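February 2026
Posted by Chinyere Mohammed
Filed under: Bench Notes, Visits

Finally sitting down to write up the Brundville open day before it all runs together in my head. We had 12 people through in the morning and 11 after lunch, which is a very comfortable size for our bench, and I wish we'd had that kind of crowd in January when everyone came at once and the people at the back saw mostly coats.

Jirayu ran the arms and I did the talking (no surprise there, I'm told I went over by quite a bit). We settled on the photo framing task, the green frame with the landscape print and its cardboard backing, and I'm so glad we did. Everybody has fought with a picture frame at home, so I hardly had to set it up!

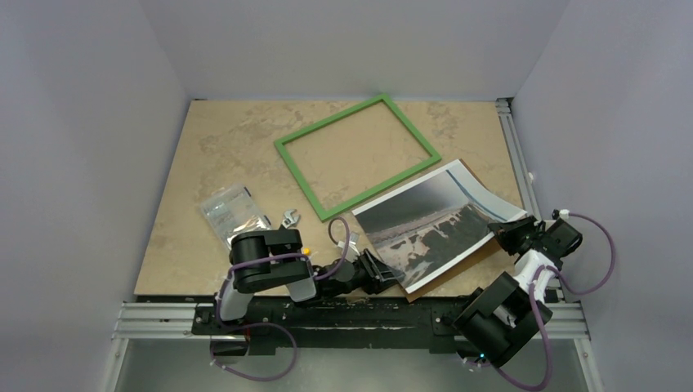 Chinyere Mohammed

The curl in the print drew more questions than anything else. A retired bookbinder from Nigatu wanted to know why we don't flatten it first, and we had a lovely long talk about paper grain that I should have written down at the time. Jirayu's answer was that a flat print is a different job, and he'd like to keep both on the list. I agree, though I'd try a stiffer paper too.

Two things for next time. The bag of hardware and the little adjustable wrench should have a proper spot off the board before visitors come in, and I want the purple cables tied up closer to the arms, they loop out a long way. Jirayu has ties in the second drawer.

The teacher from Rallero asked about bringing a class over. I said yes, of course, and promised her an email by Friday. Still need to ask Jirayu which mornings suit him.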